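Felus switches to hand-folded towels at Virkthorpe

July 18, 2021 — Felus has ended machine folding of white terry towels at its Virkthorpe bathhouse. Each towel is now folded lengthwise into a strip and pressed flat by hand.
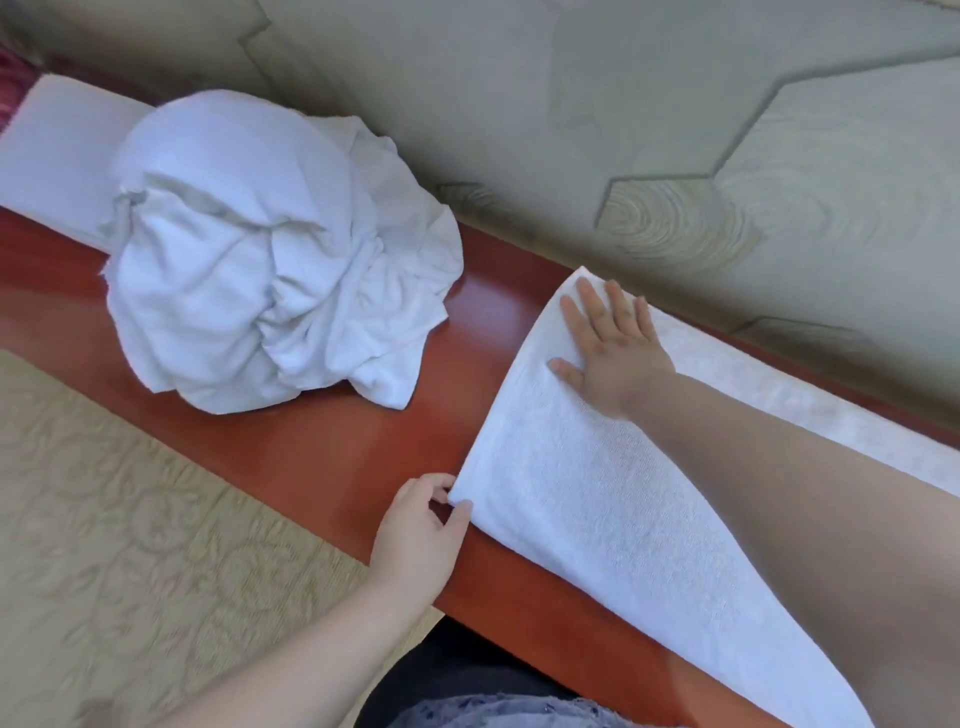 Bhupendra Jaiswal said the strips stack tighter and that 40 fit on a shelf that used to hold 30. The Cheetham site will change over in April, once its new shelving is installed.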